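Chapter 4
Working Within Limits: Rules for Robot Arms in Shared Rooms

A robot arm that works in a home or a shop must follow rules set before it is switched on. This chapter covers the ones that apply to reach, speed and grip. They are drawn from the Mukmont Code of Practice, which was revised on May 9, 2023 and now contains 83 clauses. Students should have the Code at hand as they read.
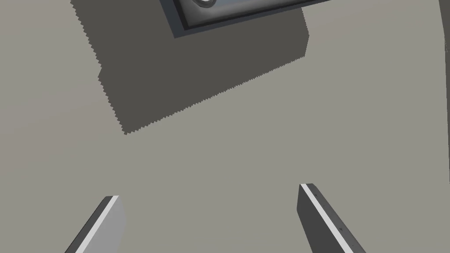
Simulated views from the Grundomby exercises
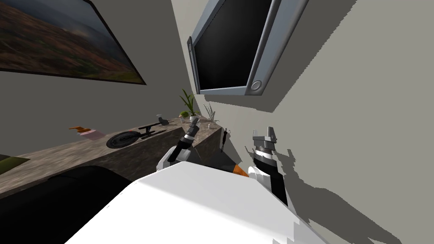

Under clause 5, every new task must be tried in simulation before it is carried out on real equipment. The operator keeps a written record of each trial, including any contact with walls, furniture or household goods. A task that fails may be changed and tried again, but the first record must be kept.

Anneliese Weidemann, who led the revision, has argued that grip limits belong with the task and should not be fixed for the whole machine. Section 4.1 sets out her reasoning and compares it with the older Radwan rules, under which one limit covered all work.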